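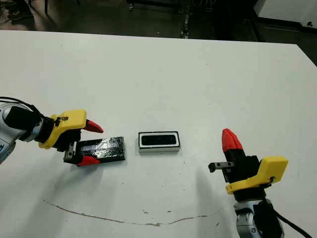

Page last changed: February 2022

Matte White Work Surfaces: Frequently Asked Questions

These answers cover the Grondico tabletop coating as supplied from our Zondthorpe plant. They apply to factory-coated tops and to tops recoated on site with the two-part kit. Older tops with the Larnavska finish are covered where the answer differs.

What is the coating?

It is a two-part polyurethane with a matting agent, applied in two coats over a sanded primer. The matting agent is a fine silica powder that breaks up reflected light. The cured film is hard but thin, and it takes its flatness from whatever is under it. A dip in the core will still be a dip after coating.

How long before a new top can be used?

Factory-coated tops are fully cured when they ship and can go into use the day they are installed. Tops recoated on site can be touched after 5 hours and loaded lightly after 40 hours, at normal room temperature. Full chemical resistance takes longer and depends on temperature. Do not tape anything to the surface during the first week. Tape adhesive can bond to a film that has not finished curing, and pulling the tape will lift the top coat.

How should it be cleaned day to day?

Wipe with a damp cloth and a neutral detergent, then wipe again with clean water. Detergent left to dry on a matte surface leaves a gray film that is easily mistaken for wear. Change the cloth when it looks dirty. Microfiber is fine. Melamine sponges are not, for the reason given under the question on shiny patches.

There are gray smudges that detergent does not remove. What are they?

In most cases they are metal transfer. Aluminum and soft steel leave a small amount of material behind when they are dragged across a hard matte surface, in the same way a pencil marks paper. The coating is harder than the metal, so the mark sits on top of the film. Isopropyl alcohol on a white cloth removes the fresh ones. For older marks, use the Grondico paste cleaner, work in one direction with light pressure, and rinse.

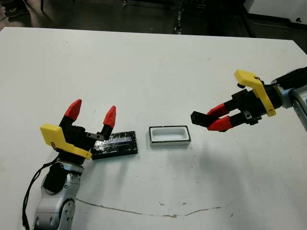

How can I tell a scuff from a scratch?

Clean the area and let it dry. Run a fingernail across the mark at a right angle. If the nail does not catch, it is a scuff and will usually clean off or fade with cleaning. If the nail catches, the film has been cut. Look for a change of color at the bottom of the cut. White means the damage is in the top coat only. Pale gray is the primer and means the spot should be sealed before liquid reaches the core.

Why has part of the surface gone shiny?

The high points of the matte texture have been worn down or polished. Common causes are melamine sponges, powder cleaners, dry wiping of dust, and forearms resting in the same place every day. Polishing cannot be reversed by cleaning. The area can be brought back with a 200 mL touch-up can and a foam roller, but a blended repair will show at low angles. If the patch is large, recoat the whole top.

Which chemicals are safe to use on it?

Water, neutral detergent, isopropyl alcohol and mild vinegar solutions can be used freely. Mineral spirits can be used for short contact and should be wiped off. Acetone, MEK, paint stripper and strong alkaline degreasers should be kept off the surface. Acetone softens the film within a minute or so and leaves a dull ring. Bleach does not attack the film at household strength, but it will yellow the Larnavska finish.

What about heat?

Nothing from an oven, soldering station or hot plate should be placed directly on the top. Use a silicone mat or a ceramic tile with feet. Heat marks show first as a faint yellow area and later as fine cracking. Yellowing alone is cosmetic. Cracking lets moisture through and has to be sanded out.

Is there a glossy version?

It was dropped from the range in November. Gloss tops produced too much glare under overhead lighting, and most orders had already moved to matte or satin. Satin is still available in white and light gray.

Does the white change over time?

Slightly. The pigment is stable, but the binder warms in tone with exposure to direct sun. A top that has been partly covered by equipment for a few years will show an outline when the equipment is moved. The outline becomes less visible once the whole surface gets the same light. Ordering matching tops in one batch avoids most color differences across a room.

Can I clamp things to the edge?

Yes, on tops with the standard core, provided the clamp pads are at least 30 mm across and have a rubber or cork face. Small metal pads concentrate the load and crack the film at the edge radius, where it is thinnest. Check clamps again after a day, as the pads settle. Honeycomb-core tops must not be edge clamped unless they were ordered with solid edge inserts. The order code ends in E if inserts were fitted.
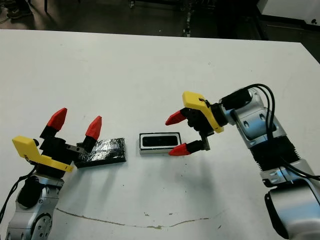 Through-bolting is the better choice for anything that stays in place permanently. Drill from the coated side with a sharp brad-point bit, using a backing board underneath, and seal the cut edge of the hole with primer before fitting the bolt. Use a large washer on both faces. Tighten until the washer stops turning by hand, then a quarter turn more.

How do I repair a chip?

Small chips can be filled without sanding the surrounding area:

1. Clean with isopropyl alcohol and let dry.
2. Cut away any loose film with a sharp blade held flat.
3. Fill with two-part white filler to just above the surface.
4. When hard, level with fine wet paper on a small block.
5. Dab on touch-up coating with a foam swab. Do not brush.

Brushed touch-up dries glossier than the surrounding film. If this has already happened, let it cure, dull it lightly with a gray abrasive pad and dab again.

How much does a recoating kit cover?

One kit covers nearly 40 square feet with two coats. Coverage falls on raw or heavily sanded surfaces. Mixed material has to be used the same day, so plan to finish a complete top in one session.

Will other brands of coating stick to it?

We have tested the Chuang water-based topcoat, and it adheres if the old film is sanded dull first. Results with other products are unknown. Wax or silicone polish left on the surface will cause any coating to crawl, including ours.

Where is the batch number?

On a label on the underside, near one corner. Please include it with any warranty request, along with the approximate date of installation and the name of the cleaner in use.

Related items

Sanding and Priming an Existing Top
Paste Cleaner: Directions for Use
Core Types and Load Tables
Identifying a Larnavska Finish
Edge Inserts and Clamp Pads
Storage and Shelf Life of Two-Part Kits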